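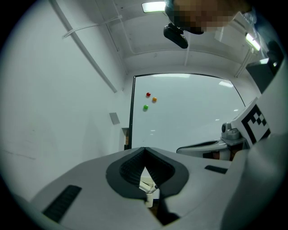 Mastcombe Tenants' Group Questions Claims Behind "Smart" Water Meter Fee

VODODVILLE, August – The Mastcombe Tenants' Group today asked Flastness Water to show its work before adding a monthly meter fee to the bills of 1,822 households on the east side of Vododville.

Flastness has told customers that its new Ongart meters will "pay for themselves" through lower water use. The company has repeated the claim in two mailings and on its website. It has yet to publish the figures behind it.

"We've asked for the numbers and we keep getting the brochure," said Morena Caputo, chair of the tenants' group. "If the savings are real, they should be easy to put on a sheet of paper. A meter tells you how much water went through the pipe. Somebody still has to fix the pipe."

The group's doubts center on a trial that Flastness ran last winter in the Harbor Street buildings. The company credits the meters with a drop in use there. Tenants point out that the landlord replaced the toilets and most of the kitchen faucets in the same months. The short summary handed out at the spring meeting does not mention the new plumbing, and it does not compare Harbor Street with any building that kept its old meters.

The summary also leaves out what happens when a meter fails, who pays for a second visit, and whether a tenant can dispute a reading without paying the bill first. Flastness has said these matters will be covered in its "customer promise," a document that the group has not been able to get.

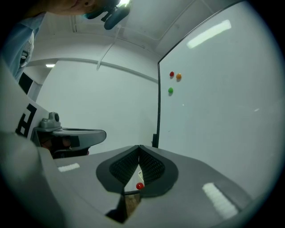 What the Group Is Asking For

Before any fee appears on a bill, the Mastcombe Tenants' Group wants Flastness to:

Release the full Harbor Street readings, month by month, with names and apartment numbers removed.

State how long the fee will last. The current notice says only that it will be "reviewed."

Put the rules for disputed readings in writing and send them to every household.

Assunta Fontana, who handles billing complaints for the group, said she has heard talk of easy savings before. The paperless billing switch was supposed to lower costs too, she said, and the service charge went up the following spring.

"Maybe this one is different," Fontana said. "I'd like to see it before I pay for it."

Petition and Public Meeting

A petition asking for a delay has 3,000 signatures, including some from residents outside the fee area. The group will hand it to Flastness at the company's next public meeting, which starts at 7 p.m. in the Vododville library. Tenants are encouraged to bring their last two bills.

Media contact: Morena Caputo, Mastcombe Tenants' Group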